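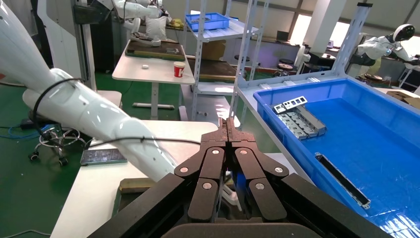

Home | Guides | Storage | Small Parts | Contact

SECTION 4: SETTING UP A PARTS STATION WITH BLUE BINS AND SLOTTED-POST SHELVING

October 6, 2021
By the Nandent documentation desk

This section covers setting up a small-parts station for stamped sheet-metal brackets, using a Liltico slotted-post rack and open blue bins. Read Section 3 (Levelling the Rack) first. Place the station next to an existing worktable so that paperwork and tablets stay off the shelf. A white tabletop suits this work well, as a light tan wood block or a dark bracket shows up against it at once. Office chairs can stay at the table, but route floor cables away from the casters before you load the rack.

4.1 Before you start

You will need:
- one assembled rack, all shelf bolts tightened
- one blue bin per part family
- one dark work pad with raised edges
- a tape measure marked in millimetres
- cut-resistant gloves

CAUTION: Stamped edges are sharp. Wear gloves whenever you reach into a bin.

4.2 Placing the bin

1. Wipe the shelf surface. Grit caught between the ribs will keep a bin from sitting flat.

2. Set the bin on the shelf with its long side parallel to the front beam. Leave at least 80 mm clear between one end of the bin and the nearest upright.

3. Press down on each corner in turn. If the bin rocks, rotate it end for end and try again. 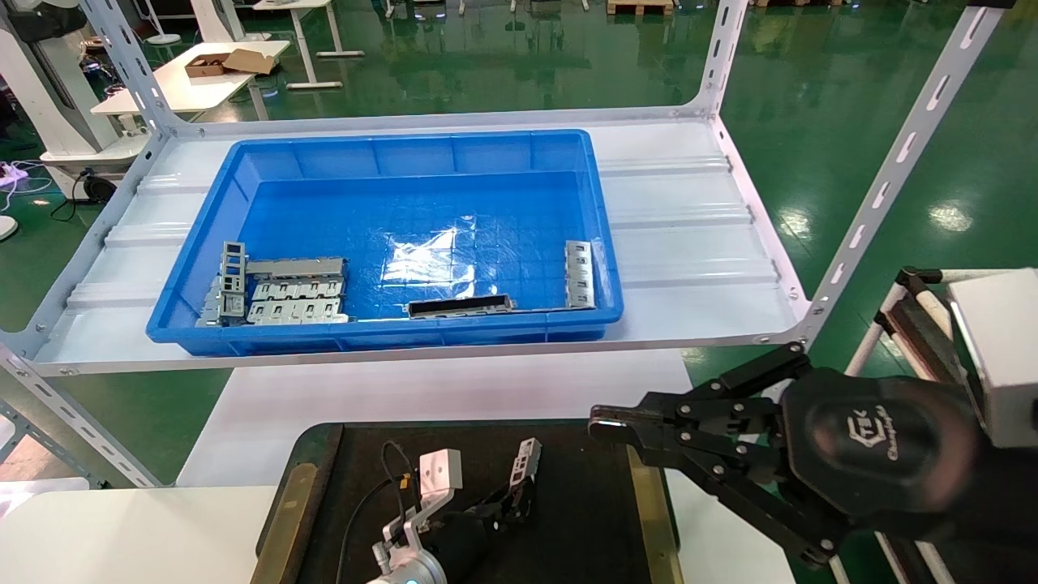

4. Check that the rim can be gripped at both ends without touching an upright. If your knuckles meet the post, move the bin toward the centre of the shelf.

NOTE: Bins in the Urko range have a gridded floor. Do not line it with cardboard. Fibres catch on the punched windows of the brackets.

4.3 Clearing the area

1. Keep a walkway 1,000 mm wide in front of the rack. People will cross behind and beside the station during a shift.

2. Move utility carts to the far side of the uprights. A cart with a rubber-matted top may hold open cardboard boxes and handheld controllers, but no brackets.

3. Keep cloths and packing boxes on a separate table.

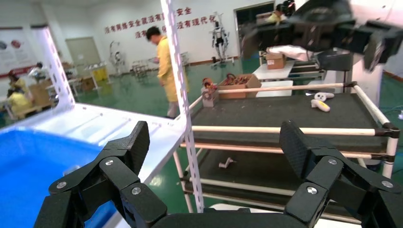
4. Sweep the floor under the rack and pick up any dropped parts before loading.

4.4 Loading the bin

1. Put the bracket cluster at the left end. Stacked pieces may overlap, provided the top piece can be lifted without dragging the next.

2. Lay long, narrow parts flat against the front wall.

3. Stand the slotted bracket upright against the right wall.

4. Load no more than 24 parts per bin.

5. Move one bracket at a time to the work pad. Return it before taking another.

CAUTION: Do not slide parts across the bin floor. The grid will scratch plated surfaces.

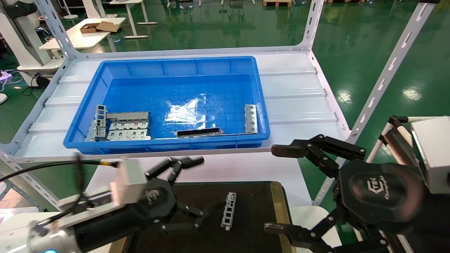

4.5 Periodic check

Inspect the shelf bolts every 12 weeks. Replace any bin with a split rim. Racks supplied before July with the Babalola bolt kit need the torque value in Appendix B.

Previous | Next | Back to Guides

Comments (3)

shelfside: Step 4.2.3 fixed our rocking bin. The shelf wasn't the problem, the bin had a bit of a twist in it.

pkgroom2: Does the 24 limit include the long pieces? Ours take up most of the front wall.

tinbender: We count them, yes. Would like to see the Appendix B value printed here too, it's a nuisance flipping back and forth with gloves on.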